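Tikell Sorting Cell
Progress report to the Enitetti Fund, second period
Prepared by the project lead, Zakby workshop

1. Summary

In this period we finished the purchase of the main equipment and started work with the two arms on one shared table. The plan which we submitted in spring had three purchase steps. The first step is closed, the second step is partly closed, and for the third step we ask the Fund for a small change, explained in section 4. The total amount of the grant does not change.

2. Work on the table

The task is the same as in the application: electrical spare parts are kept in open-front bins and the arms must handle them without a special feeder. We selected parts of different shape on purpose. Capacitors are smooth and round and they lie in many directions. Push buttons and contact blocks have corners, terminals and colored caps, and a grip which is good for one of them is often bad for the next.
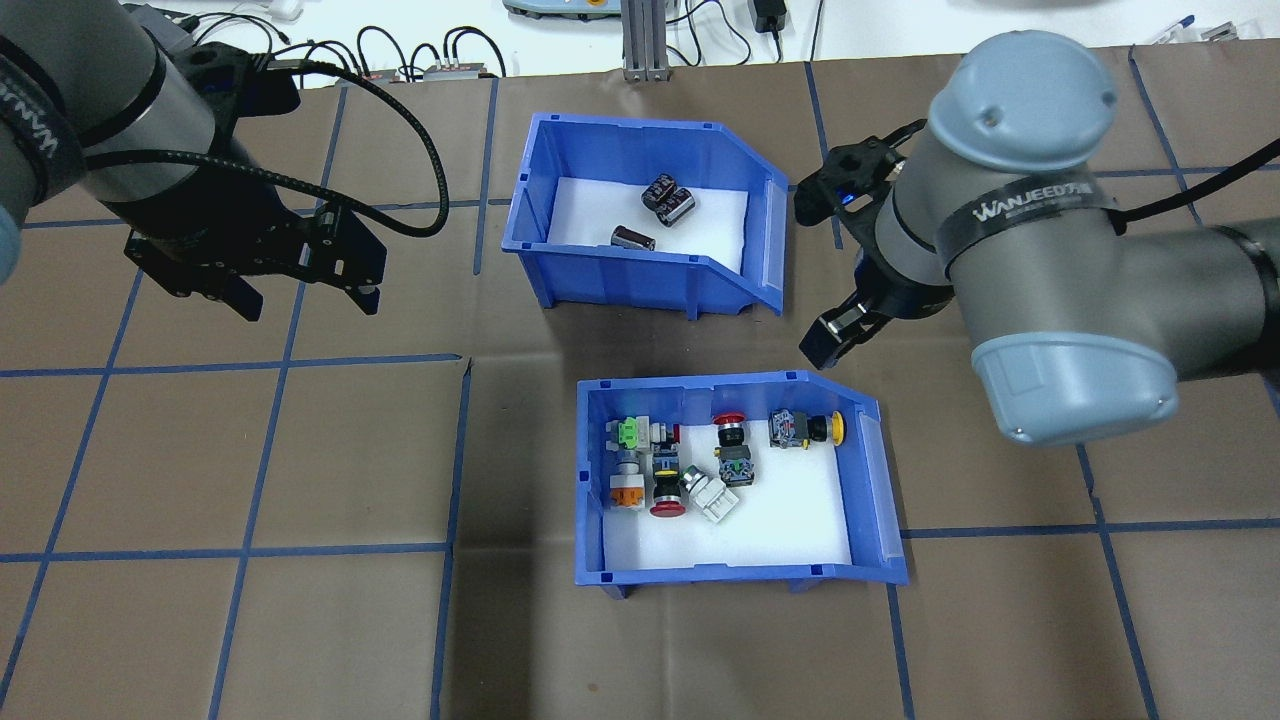
The table is divided with tape, so that we can write down the position of a bin by square and put it back in the same place next morning. We considered buying a machined fixture plate for this purpose. The offer from Paulauskas was 4000 dollars with delivery in July, and we decided to wait. Tape is cheap and we still change the layout often. When the layout is stable, we will come back to this question, but I do not expect it before the end of the next period.

For the bins we stayed with the ordinary blue type with a label holder at the front. They are sold everywhere and the technicians in the workshop know them already. We put a white liner inside.

3. Purchases

Closed: two arms, two parallel grippers, power supplies, bins and spare parts for the tests.

Partly closed: cables and cable holders. We received the cables, but the holders came in the wrong size and were sent back. Until the correct ones arrive, we fix the cables with straps. This is acceptable for tests at low speed.

Not started: second set of gripper fingers, and the spare camera.

3.1 Gripper fingers

We own one pair of fingers for each gripper and no spare. In the application I wrote that one pair is enough for the whole project. I was too optimistic in this point. The fingers work close to the wall of the bin, and if one pair is damaged, one arm must stop until a new pair comes. The supplier gives a delivery time of 7 weeks.

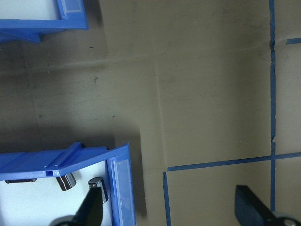 A spare set costs 300 dollars. I would like to order it now and also ask for a narrower version, which may be easier to use for parts that lie directly under the rim.

4. Requested change

We ask to move 96 dollars from the line "Travel" to the line "Tools and spares". Together with the money that is still left in that line, this covers the spare fingers completely. The spare camera stays in its own line and is not affected.

5. Next period

We plan to order the fingers as soon as we have your answer, install the cable holders and fix the list of parts for the final test. The updated budget table will be sent separately, in the same format as the last time. Please tell us if you prefer the amounts without tax.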